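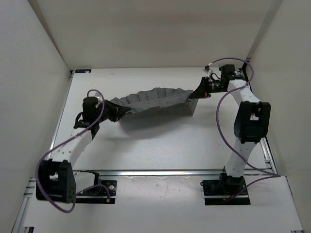

Promura News, Issue 48

Spread It, Smooth It, Fold It: Free Cloth Folding Evenings Return to Boltaddale

BOLTADDALE, August. Anyone who has ever stood over a heap of clean laundry and wished for a friend on the other side of the table will be happy to hear that the Promura folding evenings are coming back, and this time there's room for 20 people at each one!

The evenings were started by Hanne Eyvindsson, who still opens every session with a plain piece of cloth on a clear white tabletop. Gray fabric is a lovely thing to learn on (the shadows show up every pucker along an edge), and a flat surface with nothing else on it gives you space to lift, stretch and lay the cloth down again.

"Get one edge nice and straight first, and let the rest hang however it likes," said Eyvindsson. "People always want to start with the wrinkles, bless them."

Last season 246 neighbors joined us, and Silvana Pacheco will be back with her much-requested hour on fitted sheets. Sessions start at 6:30 p.m. and tea is included.

To save a place, please ask for Jericho Umali at the Promura front desk.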